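Oiling a wood tabletop without making a mess of it

I put off oiling our kitchen table for two winters, and it let me know. The end nearest the stove went dry and kind of fuzzy, and every glass anybody set down left a ghost. So if yours feels like cardboard when you run a hand over it, do it this weekend and don't be like me!

First, clean it properly. I use warm water with a squirt of dish soap, a well wrung-out rag, and then a second rag with plain water. Don't flood it. Then leave it alone overnight, even if it looks dry after an hour (mine always does, and the one time I believed it the oil went on blotchy).

Sanding is where people get nervous. You don't need a machine for a yearly touch-up. A half sheet of 220 wrapped around a cork block, always with the grain, light pressure, and stop when it feels smooth. If you've got rings or a real stain, start at 150 on that spot and feather it out wider than you think you should, or you'll end up with a little dish you can feel with your elbow. Vacuum, then wipe with a barely damp cloth.

Now the oil. I've tried the Stitorov hardwax, which is lovely and costs too much, and the plain Bradano tabletop oil, which I keep going back to. The 1000 ml can has lasted me ages. Pour a puddle about the size of a jar lid, spread it with an old T-shirt, and keep going until the whole top is evenly shiny. Wait 15 minutes or whatever your can says, then wipe off every bit that hasn't soaked in. Every bit! Sticky tables are nearly always tables where somebody got tired at the wiping stage.

PLEASE spread the oily rags flat outside to dry, or drop them in a bucket of water. Balled-up oily rags can heat up and catch fire all by themselves, and it's not some old wives' tale.

Second coat the next day, same routine. Get down low and look across the top toward a window, you'll spot the thirsty patches right away. Seams between boards drink more than you'd expect, so I go along them with a cotton swab. Don't let oil pool in there though, it goes gummy and collects crumbs until Christmas. 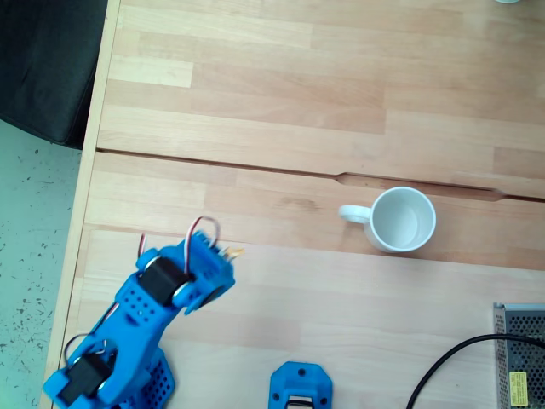
Trish wrote in to say she skips the soap and uses black tea on her beech table before oiling, since it takes the yellow edge off, and that coasters are a lost cause in a house with teenagers. I haven't tried the tea, but I'm tempted, maybe on the underside first.

For everyday care I just wipe with a damp cloth and dry it straight after. No vinegar, no spray polish with silicone in it (the next coat of oil won't take). Go easy on it for the first week or so while the finish cures, and keep hot pans off it for good. Next up is the cutting board, which gets mineral oil and a bit of beeswax and takes all of five minutes.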